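Chapter 9
Gathering Examples

A learning system knows what it has been shown, plus whatever it has wrongly concluded from it. The second part keeps engineers employed. This chapter deals with the first: where the examples come from, and who has to stand in a store aisle to get them.

The Haworth project began with a modest goal, to teach a machine to tidy a shelf. Lacey Whitlock wrote the first instructions in an afternoon. They ran to 2 pages and assumed that everyone tidies a shelf the same way. After 300 recordings she had learned a good deal about people and had begun to worry about the machine.

Take the matter of squaring up a stack. Most adults do it with both hands, one on each side, and could not tell you when they learned to. An example has to catch the hands, the packs and the neighbors that must not be knocked over.

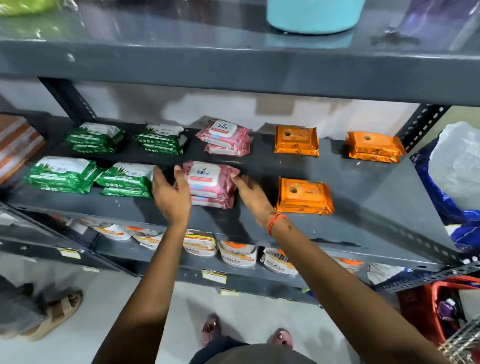
9.1 What Counts as One Example?

Zlata Prokopenko, who labeled the Haworth recordings, started an example when a hand first moved toward a pack and ended it when both hands let go. Whitlock preferred to wait until the whole shelf was done. They argued through most of February. Each rule gives a usable set of examples, and mixing the two gives a mess, as Table 9.1 shows.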